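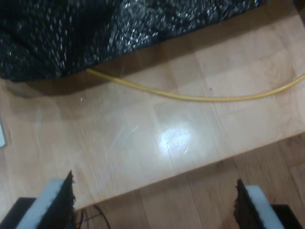

## 4. Seasonal Editions and the Returning Player

**Figure 4.** Tabletop, with dark crinkled material at the upper left.

### 4.1 What counts as an edition

Mobile games breed. A title that does well will, sooner or later, come back with snow on it, and then with pumpkins, and then with a cartoon license whose characters have been asked to do whatever the original hero did, usually jumping. We use the word *edition* for any separately downloadable version of a game that keeps the core controls and replaces most of the art. This leaves out in-game events, where the snow falls for two weeks and is then swept up, and it leaves out sequels, which at least claim to have changed something.

The line is not always easy to hold. *Trarken*, an endless climbing game and the main subject of this section, has an autumn edition in which the player's lizard wears a scarf. The scarf slows the lizard down on windy levels. Two coders marked this as a change of rules and one marked it as a scarf. After discussion we kept it as an edition, on the grounds that its own store page calls it one, and that the wind can be switched off in the settings.

### 4.2 Players and procedure

We recruited 240 adult players of the original *Trarken* through a notice on its players' forum. Three dropped out before the first session, one of them with a long and thoughtful message about the lizard. The remaining 237 were given free copies of two editions: the autumn one already mentioned and *Trarken: Bundholm*, a crossover with the animated series of that name. Half received the autumn edition first. The odd player out was assigned by coin.

Players kept both editions on their phones through August and filled in a short diary each time they opened either one. The diary asked why they had opened it, how long they thought they had played, and whether they would have preferred the original. The last question was optional. It was also the only one that nearly everybody answered.

Diaries were kept in *Adent*, a survey app chosen because it works offline and does not congratulate people. Entries were limited to 255 characters. We had expected complaints about the limit and received several, each of them exactly as long as the limit allowed.

Coding followed the scheme in Section 3. Marianna Ziółkowski led the coding and settled ties. She had not played *Trarken* before the study and reports that she has not been able to stop since, which we note here as a limitation.

### 4.3 Reasons for opening an edition

The most common reason given was habit. Players wrote that they had meant to open the original and touched the wrong icon, a mistake the icons do very little to prevent. The lizard faces left in one and right in the other, and the original lizard, for reasons of brand consistency, faces both ways depending on the phone.

Unlocks came next. Both editions let the player carry a small number of hats back to the original game, and a good many diaries turn into hat inventories by the second week. One player described the autumn edition as "the place where I go to work for hats." Others were plainly enjoying themselves in the hat mines, and we do not want to suggest otherwise.

The license itself mattered less than we expected. Players who already watched *Bundholm* opened the crossover early, played it hard, and then drifted off. Many said the characters did not feel like themselves. The series is mostly about a family of slow, anxious badgers, and there may be a limit to how far such a family can be made to climb. Players who had never seen the series stayed longer. Several assumed the badgers had been invented for the game and praised their design.

### 4.4 Estimated and logged play

Diary estimates of time played ran short of the game logs in both editions, as earlier work on casual games would lead one to expect. The gap was wider for the autumn edition. Our reading is that familiar levels pass unnoticed, in the way that a drive to work does, whereas the badgers kept reminding people that they were looking at badgers.

A second reading is that the autumn edition hides the phone's clock and the crossover does not. We found this out on a Tuesday, after the diaries had closed. It would account for much of the gap, and any later study should check for it before buying 237 people a game.

### 4.5 A comparison case

We also looked, more briefly, at *Nishad*, a tile-matching game with a larger family of editions and no crossover at all. Its winter, spring and harvest versions share one set of levels in a different order. Players on its forum know this and have published the order. They go on buying the editions, and when a new one appears they update the list within the day, with what reads very much like pleasure.

For these players, sameness seems to be part of what is being sold. Complaints on the forum gather around the one edition that introduced new levels, which its fans call "the incident." We return to it in Section 5, along with the question of whether hats should be coded as content.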